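Okay, so last time we got the Halen stack to plan a reach. Now we have to make it let go of something, and I'll warn you, letting go is where my own code fell apart for most of June.

The planner hands you a pose, and the pose is always a bit wrong. So don't drive straight to it! Stop 6 mm short, switch to force control, and creep. My first threshold was 70 and the hand barely noticed the board, so I dropped it to 28 — much happier. Vasilis Radulović has a nicer version in Triselix if you want to read it. 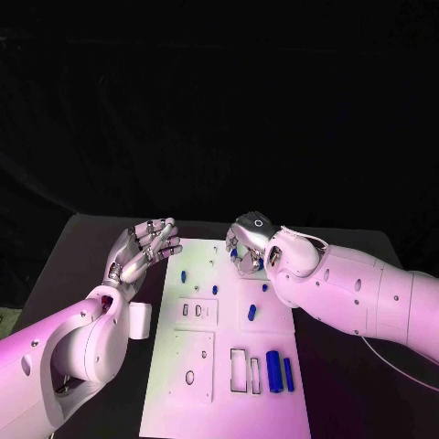

Page 531

With a blue peg pinched in the right hand like that, the fingers can hide part of the board from the head camera. Save your hole estimate before the hand comes in, and keep using it until you release.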